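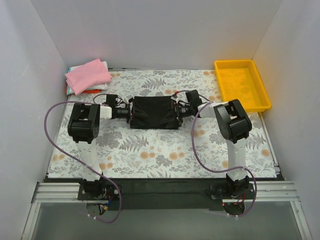 Gisela Retamal | 2024년 5월 29일 게재 | 중고 의류 거래 언어 연구, 3장 일부

3. 검은색이라는 말의 폭

3.1 자료

중고 의류 플랫폼 Foko에 올라온 판매글 711건을 대상으로 했다. 수집은 2월 한 달. 제목이나 본문에 검정, 블랙, 먹색, 차콜, 흑색 중 하나라도 들어간 글만 남겼고 신발과 가방은 뺐다. 모자는 고민하다가 넣었음. 중복 게시글은 판매자 아이디와 가격이 같으면 하나로 묶었는데, 가격만 내려서 다시 올린 글은 별개로 처리했다(이 부분은 3.4에서 다시 다룬다).

비교 자료로 업자용 도매 사이트 Clerkance의 상품명을 썼다. 여기는 색 이름이 정해진 목록에서 고르게 되어 있어서 변이가 거의 없다. 그래서 비교 대상으로 적합하다고 보았다. 다만 목록 자체가 중간에 한 번 바뀌었고, 바뀌기 전의 글은 제외.

3.2 색 이름과 낡음의 표현

개인 판매자는 '검정'과 '블랙'을 같은 뜻으로 쓰지 않는다. 블랙은 상태가 좋은 옷에, 검정은 생활복에 붙는 경향. 면담에서도 같은 말이 나왔다. "블랙이라고 쓰면 새거 같잖아요. 집에서 입던 건 그냥 검정이죠." 또 다른 판매자는 물이 빠진 티셔츠를 '먹색'으로 적었는데, 살 때는 블랙이었다고 한다. 즉 색 이름이 색이 아니라 사용 기간을 가리키는 경우가 있다는 것. 선행 연구에서는 이런 용법을 단순한 과장으로 처리해 왔으나 본 연구는 그렇게 보지 않는다. 구매자 쪽에서도 먹색을 '입던 옷'으로 읽고 값을 깎기 때문이다.

'차콜'은 애매하다. 판매자마다 기준이 달라서 코딩할때 가장 많이 갈렸다. 두 코더가 끝까지 합의하지 못한 글은 분석에서 제외하지 않고 별도 범주로 두었다.

주름에 대한 언급은 색 이름과 따로 움직인다. '주름 있음', '접힌 자국', '보관 주름' 세 가지가 주된 표현인데, 이 중 보관 주름은 거의 변명에 가깝게 쓰인다. 다려서 올리라는 Foko의 안내문이 있지만 지키는 사람은 적다. 어두운 천은 주름이 옅게만 보여서(그림 1) 판매자가 글에 아예 적지 않는 일도 잦다. 밝은 옷과 비교하면 차이가 뚜렷하나 밝은 옷은 이 장의 범위 밖.

그림 1. 꽃무늬 천 위의 검은색 천. 옅은 주름과 접힘은 왼쪽 부근과 오른쪽 끝에서 가장 잘 보인다.

3.3 배경에 대한 언급

예상하지 않았던 항목. 판매자 중 일부는 옷이 아니라 옷 밑에 깔린 것을 설명한다. "이불 무늬는 무시해 주세요", "바닥 천은 안 팔아요" 등. 처음에는 농담으로 보고 기타로 분류했으나, 면담을 하면서 생각이 바뀌었다. 실제로 바닥에 깐 천을 사겠다는 문의가 온다고 한다. Ghanem 지구에 사는 판매자 하나는 치마를 올렸다가 침대보를 팔았다.

무늬 있는 천을 까는 이유를 물으면 대답은 대체로 시큰둥하다. 늘 거기 있으니까. 흰 배경은 옷을 더 새것처럼 보이게 하지만 오히려 업자로 의심받는다는 의견도 있었다. 개인 판매자라는 표시로 생활의 흔적을 남기는 것인데, 의도적인지 아닌지는 이 자료로 판단하기 어렵다. Clerkance에는 배경 언급이 없다. 입력란이 없으니 당연한 결과이긴 하다.

3.4 가격과 재게시

같은 옷을 값만 내려 다시 올릴 때 색 이름이 바뀌는 경우가 있다. 블랙에서 검정으로 가는 방향이 보통이고 반대 방향은 드물다. 값을 올리면서 블랙으로 고친 글도 있으나 판매자 본인이 면담에서 오타 수정이었다고 밝힘. 재게시 글만 따로 모으면 200건이 넘는데, 이 안에서 이름이 바뀐 글은 주로 상의류였다. 하의는 값이 내려가도 이름이 그대로. 이유는 모르겠다. 후속 연구 과제로 둔다.

면담은 판매자 7명과 진행했다. 모두 전화 면담이고 녹음은 동의를 받아 Privusgate에 암호화해 보관하였다. 면담 대상이 적고 전부 개인 판매자라는 점, 그리고 수집 시기가 겨울옷 정리철과 겹친다는 점은 한계이다. 여름 자료를 더하면 먹색의 비중이 달라질 가능성이 있다. 면 티셔츠가 많아지므로.

3.5 분류 기준에 대한 메모

코딩 지침서 초판에서는 '까만색'을 검정에 합쳤으나 개정판에서 분리했다. 까만색은 아동복에 몰려 있고 어른 옷에는 잘 안쓴다. 영문 표기 black은 블랙에 포함. 한글과 영문을 같이 적은 글은 먼저 나온 쪽을 따랐고, 제목과 본문의 색 이름이 서로 다르면 제목을 기준으로 했다. 본문에만 색이 나오는 글은 첫 번째 언급을 썼다. 자세한 지침은 부록 참조.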